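**Ticket 83 – Sorting cell, Jokthorpe returns room**
Opened by: Jolán Virág
Assigned to: Tamás Kelemen
Date: 15/08/2024
Priority: medium
Status: open, workaround in place

**Problem**

The two-arm cell stops partway through a batch of bottles and waits for someone to press resume. The screen says "target lost". Since the Notolico update it does this several times a shift. Before that it was rare.

The update also moved the alarm from the light over the door to the tablet, so whoever is on the bench has to keep the tablet next to them. Two of us have gone back to hand sorting for part of the shift to keep up.

**What I tried**

- Restarted the controller. No change.
- Cleaned both wrist cameras. No change.
- Ran 52 bottles with labels peeled off. 5 stops.
- Ran 100 bottles with labels on, mixed sizes. Worse, but I lost the log when the tablet went flat.
- Swapped the bin for the Hegedűs one from the store. No change, put the old one back.

**Reply, Tamás Kelemen**

Thanks. Which items are on the table when it stops? And are bottles touching each other, or spread out? A view of the whole table and one from the wrist would help.

**Reply, Jolán Virág**

Mixed load, the usual. Some are side by side, and there are wrappers and a loose cap in there too.

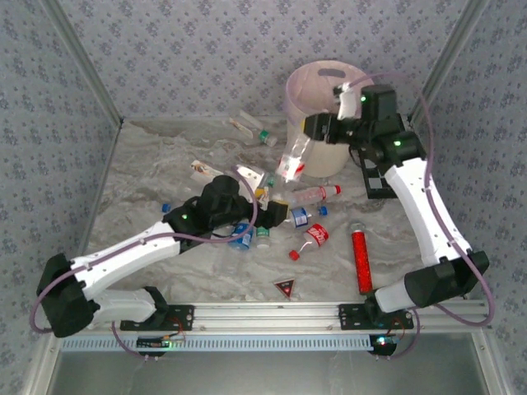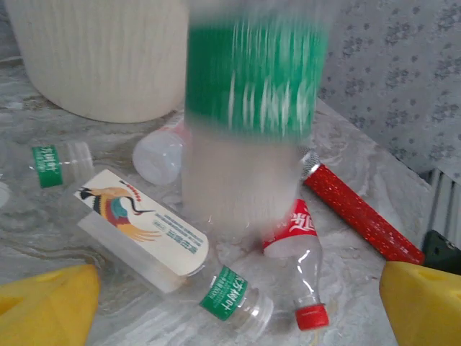

*Mixed bottles and the red glitter tube on the marbled table. First: both arms and the bin. Second: wrist camera, green-label bottle blurred.*

**Reply, Tamás Kelemen**

Two things to check.

1. The blur. If the wrist camera takes its picture while the arm or bottle is moving, the label smears and the match score drops. I have set a short pause before each capture. It will slow the cell down a little.
2. The glitter tube. It isn't on the item list, and a shiny surface like that may be throwing off the edge detection. Please take it out for the next run, and the wrappers as well.

I have also asked Bonby if the alarm can go back to the door light – the setting was there in February, so I expect it can.

**Reply, Jolán Virág**

Pause is on, tube and wrappers are out. One stop so far this afternoon. The slower speed is fine with us, it still beats walking over to the tablet.

One more thing. The job sheet still says one person per cell, "monitoring only". With the clearing out beforehand it is more than monitoring. Can that be changed before the new people start?

**Reply, Tamás Kelemen**

I can't edit the job sheet but I have passed it on with this ticket number. Leaving this open until Bonby answers on the door light. Please write down the time of each stop until then.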